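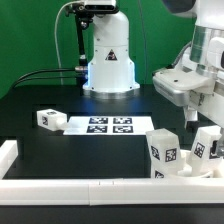
Sultana Bead Notes – a README of sorts

Hi, and welcome to my bead spreadsheet! It started as a list of what was in my drawers so I'd stop buying the same teal seed beads over and over, and it has grown into something other beaders keep asking me for, so I cleaned it up and put it where you can download it. There are 956 rows in it right now. Each row is one kind of bead, in one color and one size, that I have handled and strung myself.

What's in the download

beads.csv is the main table. You'll mostly want this one.
findings.csv covers ear wires, clasps, jump rings and crimps.
pairings.csv is my favorite, the color combinations I've used in finished pieces, with a note on whether I'd use them again (a few of them, oh boy, no).
notes.txt is me rambling. Skip it or don't.

The columns in beads.csv

name – what I call it. Sometimes that's the seller's name and sometimes it's mine, so "swampy olive drop" won't get you anywhere in a shop search.
material – glass, stone, shell, wood, metal, clay or "mystery." Mystery means I bought it in a mixed bag and I'm not going to guess.
shape – round, rondelle, bicone, drop, tube, chip, odd.
size_mm – measured across the widest part with a cheap caliper. I measure three beads and write down the middle one.
hole – small, medium or large. Small means my thinnest wire goes through once. Large means cord.
color_main and color_second – plain words. I tried using color codes and gave up after a weekend.
fades – yes, no or blank. Blank means I haven't had it long enough to tell.
source – shop, swap, gift or broken necklace.

Where the rows came from

Most of it is my own stash. Carmela Ferri sent me her list of shell and bone beads, which filled a huge gap, and 40 of the glass drops come from a swap box that Kasun Uddin mailed over in March. Sajib Dewan went through the whole findings table and fixed my gauge numbers, several of which were embarrassingly backward. Thank you, all of you!

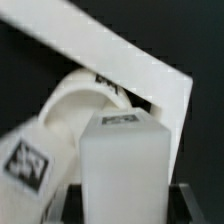
White arch with a small black-and-white tag on the rim

Things that are wrong or missing

Color is the big one. I write down what I see at my desk in the afternoon, and a bead I call dusty rose may be plain old pink to you. The AB finishes are worse – I list the base color first and whatever flashes on top second, and even then I've changed my mind on some of them.

There's hardly any metal. I don't like the weight in earrings, so I don't buy it. If you make chunky bracelets this table will look pretty thin to you.

Prices are gone. I used to have a column, but half of it was from sales and the other half was wishful thinking.

The old Drundo color names are still in a handful of rows. I'm swapping them out as I come across them.

Opening it

Any spreadsheet program will do. The file uses commas, so if everything lands in one column, pick comma as the separator when you import. Ashraful Patwary made a little lookup page called Borkex that reads beads.csv and lets you filter by hole size and color, and it's so much nicer than scrolling. Put the csv in the same folder and open the page in your browser.

Using it

Take it, change it, print it and tape it inside a cabinet door. If you share it, please mention Sultana Bead Notes and leave the thank-yous in. I'd rather you didn't sell it.

Changes

Friday, December 18, 2020 – added 18 rondelles, split "odd" shapes out of "chip," fixed the doubled rows in pairings.csv.
Before that – lots of fiddling I didn't write down.

Corrections are very welcome, especially for anything marked mystery. Send me the row name and what you think it is, and a photo next to a ruler if you have one.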